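打印本页 | 用邮件发送给朋友

机械臂收拾桌面时突然“松手”，Nirno暂停两条臂的夜间测试

周一早上八点不到，我咖啡还没喝完，手机就开始响。Stescombe那边做家务机械臂的Nirno团队出了点状况：他们的整理程序跑到一半，夹爪在不该张开的时候张开了，一支笔从半空掉下来，滚到床底下去了。没人受伤，东西也没坏，可是团队当天上午就把夜间无人值守的测试全停了。

我跟他们的测试负责人Sheila Mottram通了个电话，她倒是很坦白，上来就说：“笔掉了是小事，我在意的是程序以为笔还在手里。”对，问题就出在这儿！夹爪张开之后，系统还照样往下走，抬臂、转腕、往纸盒那边送，最后对着盒子认认真真地“放”了一次空气，日志里还记了一个“完成”。我听到这里真的笑出声了，她没笑。

他们这套任务说起来很家常：床上支一张小桌，桌上摆些零碎，让机械臂一件一件收进纸盒里。听着简单吧？可是底下是软的，手臂动作一大，桌子跟着晃，位置就偏。Sheila说他们故意选这种地方，因为真正的人家里就是这样，谁家也不会为了机器去铺一块水泥台子。
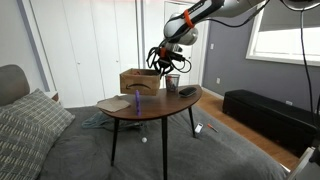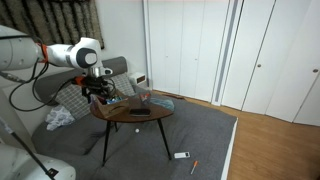
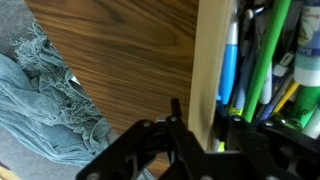

整理任务的测试现场，三张都能看到夹爪。

说回故障本身。团队翻了63次夹取的记录，同样的“假完成”一共找到2次，都发生在换了新版控制软件以后。目前他们怀疑的是夹持力的读数：手指碰到细长的东西时，读数会短暂掉到零，控制器把它当成“已经放下”，于是松开；而负责排任务的另一段程序又没收到这个消息，还按原计划接着干。两边各说各话，中间那支笔就倒霉了。

还有一个怀疑对象是线缆。Sheila说手腕转到某些角度时，线会被拉紧，接头如果有一点点接触不良，读数同样会跳。她让人把接头拆下来送去Horrocks检查，那是给他们做线束的一家小厂，就在同一条街上，走路就能到。结果要等几天，她不肯提前下结论，我追问了两遍也没问出来，哈哈。

那安全上到底要不要紧？我个人觉得要紧。这回夹的是笔，轻飘飘的，换成玻璃杯或者一壶水呢？Nirno原本打算11月把样机送进34户家庭试用，现在这个日子还保不保得住，他们只说“看复测”。我宁可他们晚一点。

临时的办法已经上了：速度降下来，每次抬臂之前先停一下，重新确认手里有没有东西，确认不了就原地不动、响铃叫人。白天测试照常，但旁边必须有人守着，急停按钮要放在伸手够得到的地方。负责任务调度的软件叫Clilent，也是他们自己写的，这周会补一个改动，夹爪那边一报“松开”，后面的步骤立刻全部取消。

Sheila还提到，以前日志里的“完成”是程序自己说了算，以后要再拍一次桌面核对才能记上。我问她早先为什么没这么做，她说核对一次要多花8秒，演示的时候显得慢，大家嫌难看。这个理由我居然有点能理解……不过现在没人再嫌了。

接头的检查结果一出来，我会在这里更新。

打印本页 | 用邮件发送给朋友
本网站使用Cookie以改善您的浏览体验。继续浏览即表示您同意我们使用Cookie。 接受 | 了解更多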